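4. Fitting drawer handles to a wooden cabinet

New handles make a bigger difference to an old cabinet than anything else you can do in an afternoon, and this part is great fun! Have your Steltik marking guide, a sharp pencil and a hand drill ready - plus a scrap of wood to practice on.

4.1 Pull out each drawer and empty it. Number the drawers on the back in pencil.

4.2 Set the guide's sliding stop to 38 mm from the top edge of the drawer front. Tighten the thumb screw.

4.3 Mark both holes from the front, then check the spacing against your handle. The Plidmont bar handle needs the long slot, and the smaller Phuthong pull uses the short one.

NOTE: Old screw holes may not match. Fill them with wood filler and wait overnight before you drill.

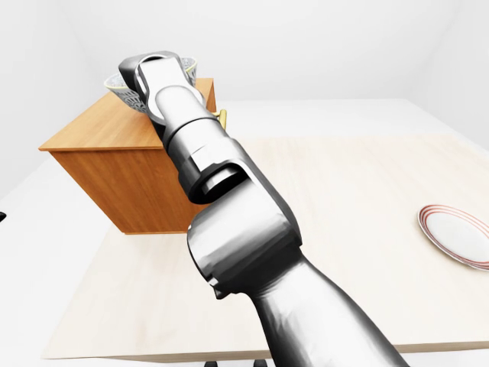
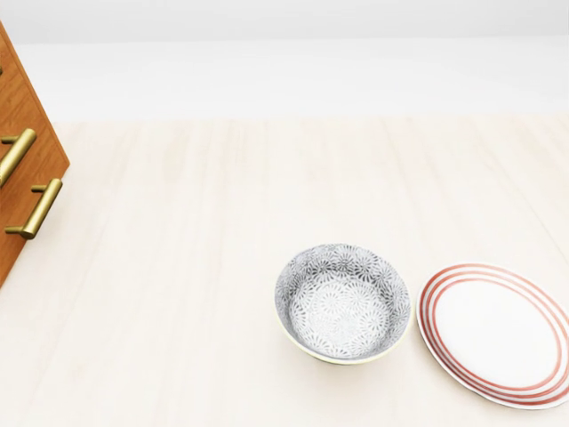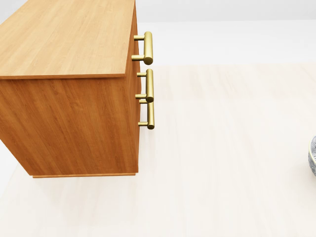

Fig. 9. Wooden cabinet. Brass bar handles in the second view.

4.4 Clamp the scrap wood tightly behind the drawer front and drill through from the face. Go slowly for the last bit, so you get a lovely clean hole.

4.5 Push the screws through from the inside and start both by hand before you tighten either one.

CAUTION: Do not use a power driver for the final turns. Brass threads strip easily.

4.6 Slide the drawer back in and give it a few good pulls. If the handle rocks, add the thin washer from bag 25.

Raffaele Sorrentino in our workshop likes to wax the drawer runners at this point - try it, the drawers glide beautifully afterward!

For replacement screws, quote part number 182 when you write to Bulberg.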